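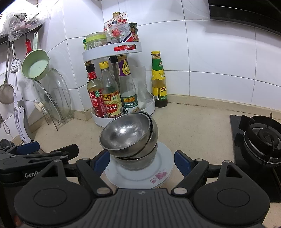 Steel bowls, nested one in another.

Fans of the cooking series Punia have asked all week if Elba Toledo and Radosław Stępień are still together. The answer, according to a friend of the couple, is yes — but they live in two cities now. Toledo is filming the new season until January, and Stępień stays at home to finish his record.

The rumor began when she removed 4 photos of him from her page. One fan account wrote about it and got 369 comments before the evening. "She only cleaned her profile, she does it every year," the friend told us. 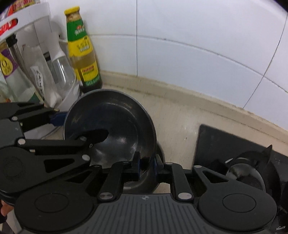 A dark frying pan near the gas stove.

Stępień did not answer our questions. He was seen on October 10, 2019 at the Claline party, where he came alone and left early. His co-writer, Lucyna Sobczak, told the guests that he had a studio session in the morning. 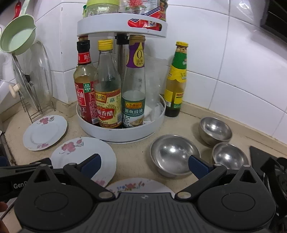

A white spice rack with two tiers, on a kitchen counter.

As for a wedding, it is too soon to speak of it. Toledo said in her last interview that she wants to rest first, and that she will share the news herself when there is some.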